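4.2 Acceptance rules for simulated kitchen tasks

The Lelero rules treat a simulated episode as a test record. Each episode is stored with the asset version, the random seed and every camera stream at full length. Views may not be dropped after the run, even when a stream shows little of the task - a reviewer must be able to check contact from any stored view. Operators may not retune limits between episodes of one batch.
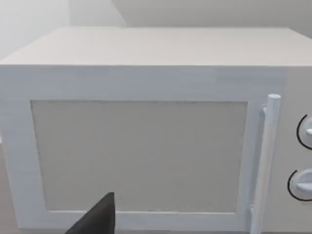
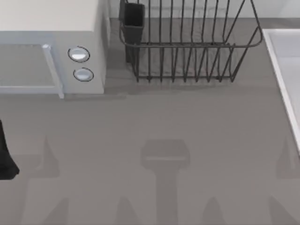
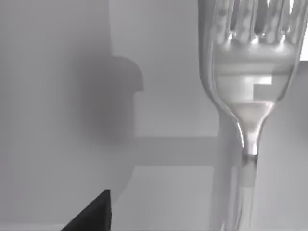 Figure 4. Rendered views from the simulated kitchen.

A batch holds 300 episodes, and 67 of these are drawn by seed for manual review. Two reviewers score each episode separately against the written limits on contact force, joint speed and clearance. Where the scores differ, the stricter one stands until a third reviewer has replayed the log. Changes to a limit take effect with the next batch and are recorded in the rule file with the name of the editor.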